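Shelf life of quick-pickled cucumber in glass jars
Student project report, Winambridge Food Science Workshop, Group Coda

Method

Cucumbers were sliced, salted for 90 minutes and packed into 300 ml jars. Two brines were compared – one with white vinegar, one with cider vinegar. Each batch used 1000 ml of brine. Lids were supplied by Nanditent. The jars were stored in the dark and opened at set points over 13 weeks.

Results

The pH stayed below 4 in all jars. Slices in the cider brine lost firmness sooner, and the liquid turned cloudy by October. The white vinegar jars kept their color but scored lower for taste. One jar with a dented lid was left out of the data.

Discussion

The salting time was not varied, so its effect on texture is unknown. A second run should add calcium chloride to half of the jars – the Dixit recipe sheet gives a suitable dose.

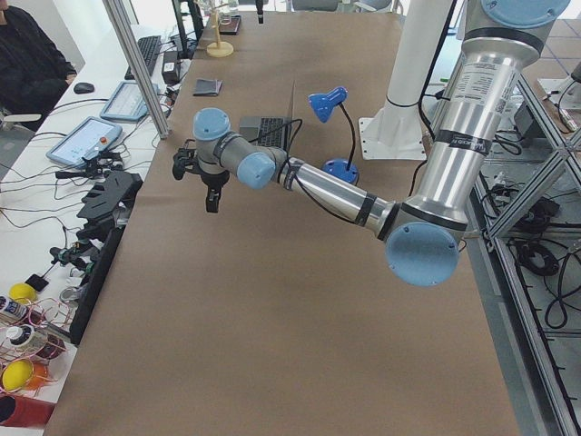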